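Grasping clear plastic and paper cups with a bench arm

9 min read

This page covers how we set up the small arm on the end bench at the Prarinley workshop to pick up light, awkward containers: clear plastic bottles and paper cups. It assumes you already have an arm that moves where you tell it, a two-finger gripper and a small camera fixed at the wrist. If your arm is not moving yet, do the Paltel controller page first and come back.

The same steps should work at home. You need a table, a wall behind it and an evening or two.

What you need

- An arm with a two-finger parallel gripper
- A wrist camera with exposure you can set by hand
- A white or very light table top, matt if you can get it
- Two or three clear plastic containers and a short stack of paper cups
- Water, a tray and a cloth
- A kitchen scale
- Masking tape and a pencil

Step 1. Sort out the surface

We first tried this on bare plywood and the grain caused no end of trouble. Every knot looked like an edge. A plain white top is far easier to work with, as the dark fingers stand out well against it and you can see where the tips are.

Wipe the top down before you begin. Mark the pick position with a pencil cross, and put small tabs of masking tape well outside the area the camera sees at the bottom of its travel. Tabs inside the view will be picked up as edges too.

Step 2. Fix the exposure

Turn off automatic exposure. With a white table below it, the camera keeps hunting up and down as the arm moves, and a clear bottle comes and goes with it. Set it by hand with the arm at hover height and the room lights as they will be when you run the job. Ours ended up at 662 on the camera's own scale. That number will mean nothing on a different camera, but write yours down, because you will lose it the first time someone unplugs the hub.

White cups on a white table are harder than they sound. Lower the exposure until you can pick out the line where the base meets the table. If the rim goes a bit grey, leave it.

Step 3. Set the finger force

Our gripper driver takes a force value from 0 to 3000. Start at 300 and go up in small steps. For each step:

1. Place the container on the cross by hand.
2. Close the gripper.
3. Lift by a finger's width and wait.
4. Lower, open, and look at the container for dents.

Stop at the first value that holds it. We use 911 for a bottle part filled with water and 300 for cups. A thin bottle with the cap off gives way much sooner than one with the cap on, so set the force with it in the state you mean to use.

Do not use the same value for everything. We did that for a week and flattened most of a sleeve of cups.

Step 4. Set the approach height

Bring the arm down over the cross in small moves and stop while there is still a clear gap between each finger and the container. Save that as the hover position. From there the last part of the approach is slow, at a tenth of normal speed.

For a stack of cups, go low. The fingers should close near the base, where the cup is stiffer and narrower. Closing high up bends the wall and tips the stack. If you have two cups nested, check that the inner one is sitting straight before you start.

For bottles, the best height depends on the shape. Avoid closing across a fold or a dent. If the bottle has a label, use a part of the wall clear of it when you can, as our fingers slid on the printed film.

Step 5. Run it and look at the wrist view

Run the pick slowly and keep the wrist view open on a second screen. Save a still whenever something looks odd. You will want them when you come to change the edge settings. 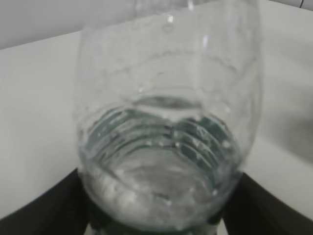
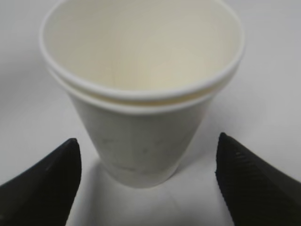
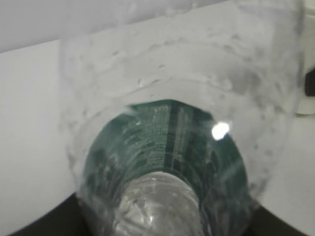
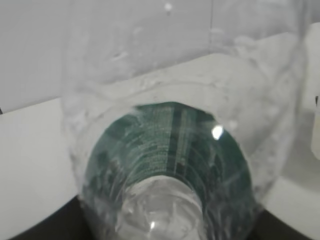

Wrist camera views. The first is a part-filled bottle between the fingers, the second a pair of nested paper cups; the last two look through clear plastic at something green.

Step 6. Deal with glare

Most of our failed picks came down to bright spots. A shiny curved wall throws back a small white patch, and the edge finder treats it as the side of the container. The patch also moves as the arm moves, so the result jumps about.

Three things helped, in this order:

- Moving the lamp to one side and bouncing it off the wall
- Ignoring any blob brighter than a set limit and smaller than a thumbnail
- Averaging the edge position over five stills taken at hover height

Droplets and creases give a lot of short edges. Set a minimum edge length and most of them go. Coloured things seen through the plastic are a different problem. They give strong, long edges in the wrong place, and the curve of the wall bends them, so the software can lock on to the inside object and centre on that. We now look for the outer wall first and throw away anything inside it.

Step 7. Test with water

Put the tray under the work area and move the controller off the bench. Weigh the bottle before and after filling so you know what the arm is lifting. Begin with a little water and add more between runs.

Water shifts when the arm stops. Slow the stop as well as the start - the default settings only soften the start, and that caught us out on the Monday session. After a lift, wait two seconds before moving sideways.

Keep the cloth handy and dry the finger pads between runs. Wet pads slip at a force that was fine before.

Common problems

The gripper closes on nothing. The container is off the cross, or the hover position was saved with a different tool length. Check the tool length first.

The cup lifts and then drops. The force is too low, or the fingers are closing above the middle. Lower the approach before you raise the force.

Two cups come up when you wanted one. Closing near the base of a stack will always take the outer cup and whatever is in it. Separate them by hand for now.

The bottle turns as it is gripped. One finger is touching first. Shift the pick position sideways by a small amount and try again.

The cable catches. Tie it back along the forearm with enough slack for the wrist to turn fully both ways.

Files

The finger drawings are based on a set from the Guimarães makers' group, with the tips made narrower. Our settings file is on the Drerville shared drive, in the folder marked June. Copy it before you edit it, and put your own exposure and force values in the top four lines.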